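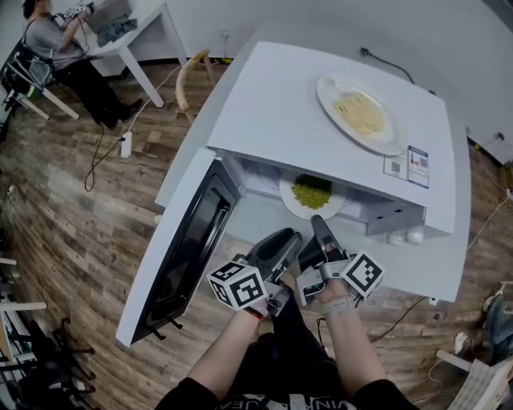
Stendus compact microwave, white

Home > Kitchen > Small appliances > Microwaves

Item no. 286
In stock at the Prelurari shop, other branches to order

A plain white microwave for a small kitchen, a staff room or a rented flat. The door has a black frame and opens right out, so a dinner plate goes in level and comes out level. Inside there is room for one round plate with a decent helping on it. It will not take a large oval serving dish, so measure your dishes before you order if you mostly cook for a family.

We stock this model for people who want to warm up a plate of food, cook some vegetables and defrost bread. It has no grill and no fan oven. If you need either of those, look at the Tastport range on the next page.

Details

Colour: white
Door: black frame, hinged at the side
Power levels: 4
Turntable: glass, lifts out for washing
Plug: fitted, straight lead
Guarantee: two years, parts and labour

Where to put it

Stand the oven on a flat, firm surface such as a worktop or a solid table. The door needs clear space in front and to the side when fully open, so try it before you settle on a corner. Leave a gap behind for the lead and for air. Plug it straight into a wall socket. Please don't run it from an extension lead with other kitchen appliances on it.

The top gets warm in use. A plate can wait there for a minute while you change dishes, but take it off before you start the oven again, and keep the vents clear.

Peas and other small vegetables

Put the peas on a round plate or in a shallow bowl with a spoonful of water and cover loosely. For 80 g of frozen peas, start with two minutes on the highest setting, stir, and give them another minute if they need it. Pasta that has already been cooked should have a little water or sauce added first or it goes hard at the edges. Heat the two separately, as the pasta is usually ready sooner.

Cleaning

Unplug the oven first. Wipe the inside and the door seal with a damp cloth and a drop of washing-up liquid. Do not use scouring pads or spray cleaner. The turntable can go in the dishwasher.

The product labels peel off the casing if you warm them slightly with a hairdryer. Copy down the serial number before you throw them away, we will ask for it if you make a claim.

Delivery and returns

Delivery is to the front door. We can take your old microwave away if you tell us when you order. Unused ovens can come back within thirty days in the original box.

Spare turntables are sold separately, item no. 765.

Questions about this model: ask for Noelia Segura at the shop. Repairs and spare parts: Aurelio Cabello.

Page last changed Jan 22, 2020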